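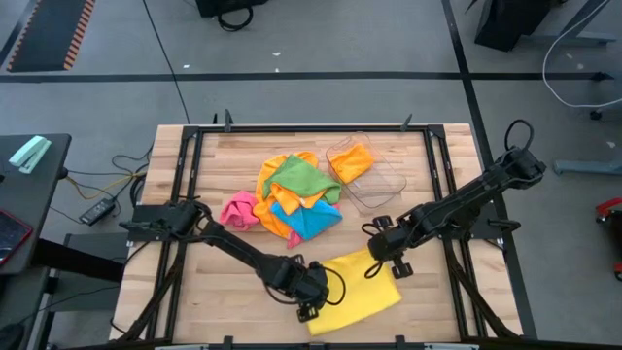

In Lirbridge, Madalena Guerreiro has cleaned guest houses for many years, and she says that most people own too many cloths and fold too few of them. At home she keeps 57, sorted by color. Yellow is the one she always takes out first from the heap, and she lays it flat on the wood before she makes any fold, as with the yellow cloth near the pile of green, orange, blue and pink. The folded ones go in a clear plastic bin, so she can see the colors without opening anything.

Her neighbor Valter Tavares does not agree about the colors. He washes all his cloths together, at a low temperature and without softener, and folds them in the evening, around 85 in a month. "A cloth is a cloth," he told me, and passed me a pink one to dry my cup.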